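Brick wall shelving, is it ever worth it?
Home Workshop Forum > Storage and Shelving
Page 1 of 1

mortarboard_mo
I have a workroom with one long wall of old red brick, the other walls are plain white. I want a shelving unit up on the brick. Everyone in my family says hang it, it'll look great. I'm not so sure. The bricks are every shade from orange to brown, which tells me they weren't all fired the same, and I've read that soft ones crumble around an anchor. The unit I'm looking at is a Lavine, white, cubes on one side and a tall door on the other. The seller says it "mounts to any wall." I don't believe that for a second. Has anybody done this and been happy after the first winter?

drywall_dan_40
Done it three times. Sleeve anchors, into the brick, never the joint. Set the depth stop on your drill and blow the dust out of the hole. Mine hasn't moved.

Tessellate
Opposite advice from me. Go in the mortar. You can patch mortar when you change your mind and you can't patch a brick, not so it looks right. Landlords care about this too.

drywall_dan_40
Mortar in an old wall is basically sand. You want to hang a glass door off sand, go ahead.

Tessellate
I've got eight anchors in mortar holding up a coat rail and two shelves. It depends on the mortar. You scratch it with a nail first and if it powders, you stop. I didn't say do it blind.

hfarooqui
Humaira Farooqui here, I used to do fit-outs for small shops. You're both arguing about the anchor and the weak point is usually the hanging rail that comes in the box. The one Beritz packed with theirs bent in my hands. Throw it away and buy a proper steel one. Also, mortarboard, what are you planning to put in it? Cubes on a wall look like a good idea until you try to fit a real thing in them.

mortarboard_mo
Jars, glue, tape, small tools. And paint cans if it'll take them, though now I doubt it.

hfarooqui
Paint cans on the floor. Please.

Cismont_Road
Going to be the grump. Those cube units are sold on the photo. The squares are too deep for jars, so you lose whatever is at the back, and too shallow for a toolbox. I had one in the garage and everything I used every day ended up on the bench anyway. Took it down in October and put up two plain planks on brackets. Cheaper, and I can see my stuff.

Tessellate
Planks collect dust, though. A door helps with that.

Cismont_Road
A door on one side helps with one side. The rest is just as open as my planks.

drywall_dan_40
He's got a point there. I hate agreeing with Cismont.

pell_mell
I looked at a Štefanec one with a door and walked away when I felt the weight of it. Does the seller give you a load figure for the Lavine? If it's only in the ad and not in the instructions I wouldn't trust it.

mortarboard_mo
Ad only. Instructions say "use suitable fixings." Very helpful.

pell_mell
Then you have your answer.

nettlebed
Not so fast. We have a white unit on red brick, tall glass door with a scalloped frame on the left, ribbed glass arch at the top, open squares on the right. I was against it from the start. I thought the fancy door would look silly next to brick and I still think so a bit. 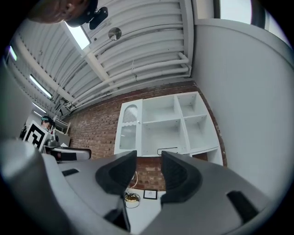 My other half loves it, so I've been outvoted. What bothers me more is the squares. I keep asking what's supposed to go in them and I never get the same answer twice. If you can't say right now what goes in each one, I'd hold off buying. Also put a level on it before the final tightening, then again after, and don't trust your eye against brick courses.

mortarboard_mo
Thanks, that's useful. Is yours in the brick or in the joints?

nettlebed
Brick. Four anchors. I wanted more and was told I was fussing.

drywall_dan_40
You weren't fussing.

Tessellate
For once I'm with Dan. I'd add two more.

Cismont_Road
Or planks.

mortarboard_mo
I'm going to do the nail test on Tuesday and make a cardboard box the size of one cube to see if my jars fit. If they don't I'm going with the planks and you can all stop yelling.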